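Call for Participants: Kitchen Teaching Study

The Gresov Laboratory seeks adults to take part in a study of how people with no robotics training teach a robot arm everyday kitchen tasks. The study is led by Saeed Soltani and runs through July at the Stondier building.

Background

Our method, Nikzad, lets a robot learn from short spoken corrections given while it works. In an earlier phase, 46 participants gave 1376 corrections, and the arm completed 85 percent of its assigned tasks by the final session. The present phase asks whether the method holds up on a crowded counter, where small appliances and containers leave limited room to move.

Sessions take place at a kitchen counter with a cutting board in the middle, a toaster and a toaster oven to one side, and canisters and jars along the back. The robot arm works at the same counter.

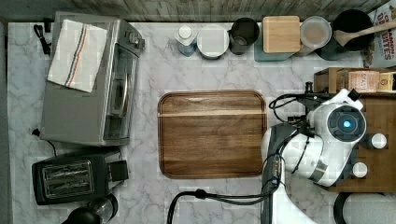 Who May Apply

Applicants must be 21 or older, speak English comfortably, and be able to stand for an hour – seated sessions can be arranged on request. Experience with robots or programming is not required. Persons who took part in the earlier phase are not eligible.

How to Apply

Please send a short statement of interest and your available hours to Ardalan Daneshvar, Study Coordinator, Gresov Laboratory, Stondier Building, Gekelcombe. Applicants will receive a consent form for review before a session is scheduled.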